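Residents' Lounge Reopens on Second Floor

December 15, 2022

The second floor lounge at Staltcombe House is open again after being closed since September. The carpet has been replaced, the walls have been painted, and most of the seating has been moved or swapped. Residents and their guests can use the room from 8 a.m. to 10 p.m. every day, with the same key fob that opens the mail room.

The work started with the leak over the Drulside stairwell. Water came through the ceiling in two places and ran down behind the old bookcases, and by the time the drywall was opened up the carpet pad on that side was ruined as well. The ceiling repair was paid for by insurance. The carpet was only partly covered, and the building paid the remaining $3000 out of the furnishings budget. That leaves $800 in the budget for the rest of the fiscal year, so the lobby chairs will have to wait.

The new carpet is low-pile, in streaks of light and dark gray. Residents who came to the sample evening may remember two other choices, a solid navy and a brown fleck. The gray got the most votes. It was laid over three days by Dernden Flooring, who also did the hallways on the fourth floor.

The walls are white now. The old green was matched as closely as possible on the first patch, but the color had faded so much that the repair showed from the door, and it was simpler to paint the whole room.

The biggest change in seating is the long cream leather sofa. It came from Efa Morris in apartment 204, who moved to a smaller unit this fall and offered it to the building before listing it for sale. It is tufted all over, seat and back, and has a bolster on the arm. Two people from the moving company brought it up in the freight elevator with the feet taken off. It still had to be stood on end to get around the corner by the laundry room. 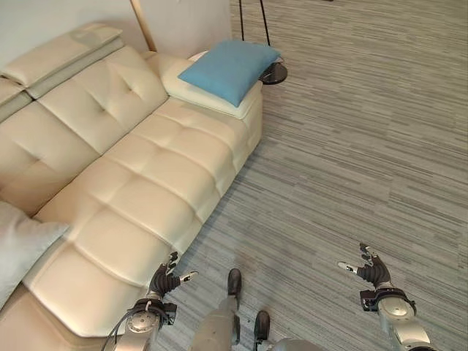

The cream sofa in the lounge, with a blue throw pillow on the arm and the floor lamp at the far end.

Please wipe up spills on the leather right away with a plain damp cloth. Do not use the spray cleaner from the kitchenette. There is a bottle of leather conditioner in the cabinet under the sink, and the cleaning crew will use it on the sofa twice a year. The quilted seat collects crumbs in the seams, and the small brush attachment for the vacuum does a better job on them than the wide one. It hangs on the hook inside the closet door.

The throw pillows are there for everyone to use. Their covers can go in the wash on cold. If you take one off to wash it, please leave a note on the board so that it isn't reported missing.

Some of the old furniture is gone. The two plaid armchairs had broken springs and were hauled away with the carpet. The brown loveseat went to a resident on the third floor. The card table and its four chairs are in basement storage and can come back up if there is enough interest. The Tuesday bridge group has already asked, and has been meeting in the community kitchen in the meantime.

The bookcases were too warped to keep. About half the books were saved and are in boxes in the office — most of the mysteries, nearly all the cookbooks, and the complete set of Jitaru travel guides that somebody donated last year. New shelves are on order. Once they are up, we would like a few people to spend an afternoon sorting and shelving. Please don't drop off more books until then.

A few smaller items. The thermostat in the lounge has been reset and should stay at 68. The outlet by the window, which had been dead for a long time, works again. The deadline to reserve the room for a private gathering is still one week ahead, and the cleaning deposit has not changed. Reservation forms are at the front desk.

Furniture should stay where it is unless you have the room reserved. If you do move something for a gathering, lift it — dragging pulls at the new carpet — and put it back before you leave.

Questions about the lounge can be left at the front desk or in the office mailbox.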